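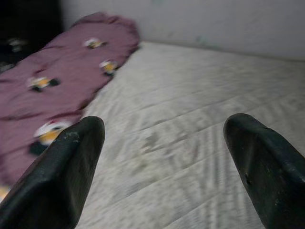 Laine Lepik wrote to me that she had scrubbed the gray mark on her mattress for a whole evening with dish soap and a lot of water, and in the morning the mark was still there and had a yellow ring all the way around it. She asked if the mattress was lost.

I answered her that it was not lost, but that she used too much water. This is the most common mistake with a quilted cover. The water goes down through the stitching into the filling, it takes old dirt with it, and when it dries the dirt comes up again at the border of the wet place. So on this page I write down how I clean a pale mattress with an old, faint stain when the cover cannot be taken off.

What you need

A vacuum cleaner with the small upholstery nozzle
Baking soda
White vinegar
Dish soap without color
Two white cloths, cotton
A spray bottle
A dry towel

Please take white cloths. I once used a red one and I had a pink mattress after.

Before you start

Take everything off the bed: sheet, pillows, blanket. I know it is easy to push the blanket to the side against the wall and work next to it, but it gets powder on it and you will have to wash it too. Open the window. Start in the morning if you can, so the mattress has the full day to dry.

Look at the label on the side of the mattress. If it is memory foam or latex, use even less liquid than I say here, or only the powder.

Step 1. Vacuum

Go slowly along the stitched lines first, and then across them. In a cover with fine ridges the dust sits in the low places, and one fast pass does not take it. Sometimes a gray patch becomes weaker after only this step.

Step 2. Mix the liquid

In the spray bottle put one cup of cool water, two spoons of vinegar and 5 drops of dish soap. Turn the bottle over gently, do not shake it, or you will spray foam. Do not use hot water if you don't know what the stain is.

Step 3. Test

Spray a little on a corner by the wall and wait until it is dry. If the fabric keeps its color, continue.

Step 4. Spray the cloth, not the mattress

The cloth should be damp, and no drops should fall when you squeeze it. Press it on the stain from the outside to the middle. Press and lift, press and lift. Do not rub, the quilting threads break and become fuzzy. Change to a clean part of the cloth often. After this, press with the second cloth, which has only plain water in it, and then with the dry towel. Put your weight on the towel.

Step 5. Baking soda

Cover the place with a thin layer, a little wider than the stain, and leave it 7 hours. Then vacuum again. The powder goes deep between the ridges, so do it in two directions like in step 1.

Step 6. Dry

Stand the mattress up if there is somebody to help you. If it must stay on the bed, pull it away from the wall a hand's width so the air can move. Put the sheet back only when the place feels the same as the rest under your hand.

If the mark is still there

You can repeat steps 4 to 6 after 2 days. I would not do it more times than this. Some old stains stay as a light shadow and they are clean, only not white. Bleach makes many covers yellow and I don't recommend it.

For the yellow ring, as Laine had, work on the ring itself with the damp cloth and go some centimeters outside of it, with less and less pressure. In this way there is no hard border when it dries. She did it in October and wrote again that the ring is gone and the gray mark is smaller. She has now a washable protector on the bed, and I also advise this. Wash the protector together with the sheets.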